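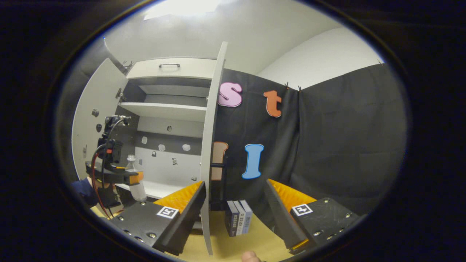
Brivance Support wrote: Thanks for getting in touch about your Irner cabinet. Before we send any parts, can you tell us if the doors bind when the drawer above them is taken out completely? Please also confirm which door is the problem, or if it's both.

Ticket status: Open
Product: Irner two-door cabinet with drawer, white
Bought from: Stusbridge
Category: Doors and hinges

Customer wrote:
It's both doors, but the left one is worse. With the drawer out, the left door still rubs along its top edge when I close it, and then it springs back open by the width of a finger. The right door closes but has to be pushed. Both of them swing open all the way without any trouble.

The cabinet was put together in May and was fine for the first while. We keep bottled water and dry goods in it. The drawer has the dark bar handle and it runs smoothly, so I don't think the drawer is the issue.

Things I have already tried:
Tightened all the screws on the hinge plates.
Took everything off the middle shelf.
Wiped the hinges and put a drop of light oil on each.

None of that changed anything.

Brivance Support wrote:
Thanks, that rules out the drawer runners. A door that rubs at the top and springs back usually comes down to one of two things. Either the cabinet isn't sitting square, or the hinge is set too deep and the door is pressing against the side panel before it's fully shut.

Please check for square first. Close the doors as far as they'll go and measure the front opening from corner to corner, both ways. The two measurements should match. If they don't, let us know the difference.

Customer wrote:
Measured last night. One diagonal is 12 mm longer than the other. I measured three times and got the same each time.

Brivance Support wrote:
That's more than the hinges can make up for. The back panel is what holds this cabinet square, so it has probably shifted in its groove or was fixed while the frame was leaning slightly. Please do the following.

1. Empty the cabinet and take out the drawer.
2. Move the cabinet away from the wall and put it on a flat surface. If it stands on a rug or on uneven tile, don't adjust it there.
3. Loosen the back panel fixings along one side and the bottom. Leave the top ones in.
4. Push the top corner of the cabinet on the side with the longer diagonal until both diagonals match. A second pair of hands is useful.
5. Hold it there and tighten the fixings again, starting at the bottom.
6. Measure again before you put the drawer back.

Please leave the hinges alone until this is done.

Customer wrote:
Will try on Tuesday when there are two of us home. Question in the meantime. The instruction sheet shows an 18 mm screw for the hinge plates, and one of the ones I took out to look at is noticeably shorter than the rest. Does that matter?

Brivance Support wrote:
Yes, please don't put the short one back in. It may be from the bag for the knobs. A short screw in the hinge plate will hold for a while and then start to pull out under the weight of the door. We've added a set of hinge screws to this ticket and they will ship from our Kashindye warehouse. No charge.

Status changed: Waiting on customer

Customer wrote:
Squared up the cabinet. The bottom fixings had come loose on one side, and two of them turned by hand. Diagonals are now the same. The right door closes properly. The left door no longer rubs, but it still sits a bit proud of the drawer front at the top.

The whole job took 30 minutes, most of it emptying and refilling the shelves.

Brivance Support wrote:
Good, that's the main fault dealt with. For the left door, use the depth screw on the top hinge. It's the one furthest from the front edge. Loosen it half a turn, press the door in until it lines up with the drawer front, and tighten it again. Then do the same on the bottom hinge if there's still a gap. Wait until you have the new screws in the plate before you do this or you may have to do it twice.

Customer wrote:
Screws came today. Fitted them and adjusted the top hinge only. Left door now closes flush and stays closed. The gap between the two doors is a little wider at the bottom than the top but I can live with that.

One more thing for your records. The sheet says the cabinet needs 700 mm of clear space in front for the doors. It would help to have that on the Stusbridge product page as well. I only saw it after the box was open.

Brivance Support wrote:
Thank you, we've passed that on. If the gap at the bottom starts to bother you, the side adjustment screw on the bottom hinge will close it up, a quarter turn at a time.

Status changed: Solved
Cause: Loose back panel fixings, wrong screw in left hinge plate
Parts sent: Hinge screw set, one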